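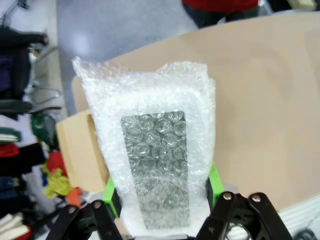
How to post home-made jam without tears

I love sending jam to people. A jar of damson turning up in February cheers anyone up, and once you've got the knack of packing it you'll want to post it everywhere (I do!). My furthest went from Mernport to my friend Teodora, 2522 km by road, and she had it on toast the same evening.

What you need

A stout cardboard box, bubble wrap, parcel tape, old newspaper and a freezer bag for each jar. Weigh a full jar before you start. Mine come to 855 g each, glass and all, so three of them plus the packing is nearly 3000 g, and that's as heavy as I like to go in one parcel.

Wrapping the jars

Check the lids first. Press the middle of each one, and if it clicks, keep that jar for your own breakfast. Then slip the jar into its freezer bag, squeeze the air out and knot it.

Lay the jar on its side at one end of the wrap, bubbles facing in, and roll it up snugly. Go round at least twice! Leave a good hand's width spare at the top and bottom, fold it over and tape it down.

Filling the box

Scrunch newspaper into the bottom until it's a few fingers deep. Stand the jars upright with more paper between them, so that no jar touches another or the sides. 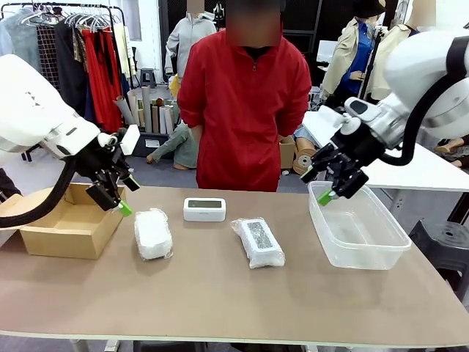 Keep stuffing until the top feels springy, then close the flaps and give it all a gentle shake. If you hear anything move, open up and add more paper. Tape every seam, and run a strip right round the middle both ways.

Write the address on the box and again on a slip of paper inside. My neighbour Lindiwe taught me that one, and it has already saved a batch of marmalade.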